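Renting the Spare Room – Your Questions

I get the same emails every spring, so I finally put my answers on one page. I'm Gopinath, I've been renting out the spare room in my house in Drornedham for a good few years now, and I love doing it (most days!).

How long can I stay?

The shortest stay is two nights and the longest is 28. I tried longer stays once and ended up feeling like the lodger in my own kitchen, so 28 it is.

What does it cost?

It's 390 a week, and that covers heat, hot water, wifi and as much coffee as you can drink. I ask for a deposit of 125 when you book. You get it back within a week of leaving, unless something big got broken. A chipped mug isn't big. I have chipped most of them myself.

Can I bring my kids?

Yes please! Kids under 12 stay free if they share with you. Tell me their ages when you write and I'll dig out the right board games. 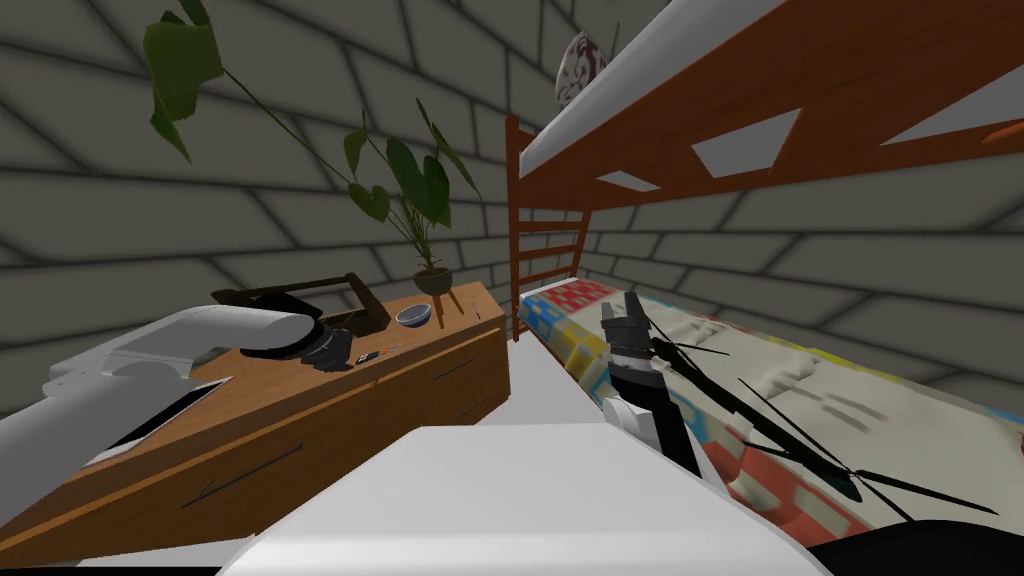

Do you take pets?

Small dogs, yes, if they get along with Mando, my very large and very lazy cat. He was here first and he knows it. No other cats, sorry – we tried that and there was yelling.

What time can I arrive?

Any time after 3 p.m. If you're coming on a Tuesday, make it after 6, as I have choir and my phone will be off. Late trains are fine, just text me from the platform so I know to leave the porch light on.

Can I use the kitchen?

You can, and the bottom two shelves of the fridge are yours. Please label anything you'd be sad to lose. My neighbor Ilir Kovačević drops off bread on weekends and you're welcome to that too, though it does go fast.

Do I get my own key?

You do. I hand it over when you get here and you can come and go as you like, no curfew. If you lose it, call me right away, even if it's late. A new one takes me a couple of days to sort out and I'd much rather know. 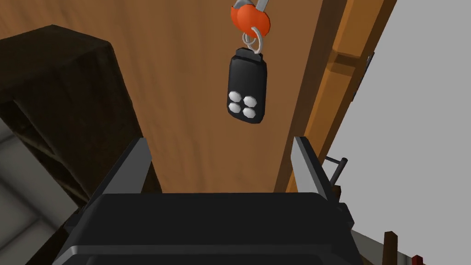 A key fob on its ring, with an orange tag.

Is there parking?

On the street, and it's free. It fills up by early evening, so try the side by the church first.

What is there to do nearby?

Plenty, for a town this small. The river path is lovely in the morning, and Lã, the little wool shop by the bridge, runs knitting nights for total beginners (my scarf is still not done). January is very quiet, though, and a lot of the cafes close, so bring a book.

How do I book?

Email me your dates and how many of you are coming. I usually write back the same evening.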